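Flomside's ballot question, from the woman who wrote it

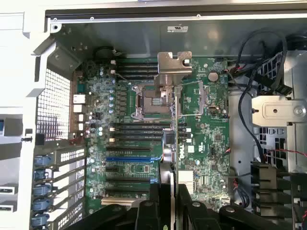
A motherboard with its CPU socket empty.

She had been up since five when we talked, and she was still buzzing. Flomside had just voted to put its town council meetings back in the evening, 51 to 49 percent, and the petition had started at her kitchen table.

"Two points! I'll take two points," she said. "People who work days in Hirkport can finally show up and yell at us like everybody else."

The council moved its meetings to 10 a.m. in December, calling it a savings on overtime. She never bought that. "You don't save money by shutting people out of the room — you just stop hearing from them."

She collected signatures outside the Gruber feed store, and she loved it. "I had gun owners, union folks, a retired judge. Roughly 70 people signed that first morning, and half of them wanted to argue with me first. It was great."

Next she wants Varkholm, the county seat, to follow. "They've got a bigger room," she said. "Let's fill it."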